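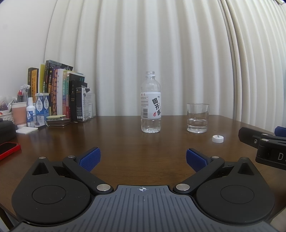 Most offices decide what people drink without ever talking about it. The coffee machine gets a budget and a spot by the window, and water is left to whoever carries it in. On many desks it comes down to a plastic bottle left standing with the cap off, like the clear one with the Chinese label, 喝开水, which means "drink boiled water." Those three characters are advice that generations of Chinese children have heard from their parents, and they also describe a habit that offices in other countries are starting to look at.

Cleiton Assunção runs the front office at Stolance, a furniture importer with 16 people on staff. In March he took over the supply orders and found that the company had paid for 847 bottles of water over the winter. Half of the recycling bin was bottles with an inch left in the bottom.

"People open one, go to a meeting, come back and open another," he says. "I did it too."

He tried a filter tap first. It was slow, and the line at noon ran into the hallway. Then one of the buyers, who had spent seven years in Guangzhou, brought in an electric kettle and two large steel flasks. She boiled water at eight in the morning, filled both flasks and left them by the mugs. By ten they were empty.

Stolance now has four flasks. Whoever gets in first fills them. The bottle order is down to a single case a month, kept for visitors and for the delivery drivers.

Plain hot water takes some getting used to if you grew up with ice in everything. It has no flavor to speak of, and the first few mugs can feel like tea that someone forgot to finish making. Most people at Stolance let it cool until it is just warm. A few add lemon. The warehouse manager still drinks his cold and says he will go on doing so.

Kirsten Brynjólfsdóttir, who designs kitchens for small companies at Skirkau, says clients used to ask her only about coffee. Now she puts a kettle shelf in nearly every plan, with a drain tray and an outlet at counter height. A good shelf needs space above it for steam, or the cabinet doors will warp within a year or two.

"Put the mugs next to it," she says. "If they're across the room, people go back to bottles."

Her other advice is about cleaning. Hard water leaves scale in a kettle, and a flask with a narrow neck is difficult to scrub. She buys the wide kind, and boils white vinegar and water in the kettle when it starts to look chalky.

Assunção does his on the last working day of the month, after everyone has gone home, on account of the smell.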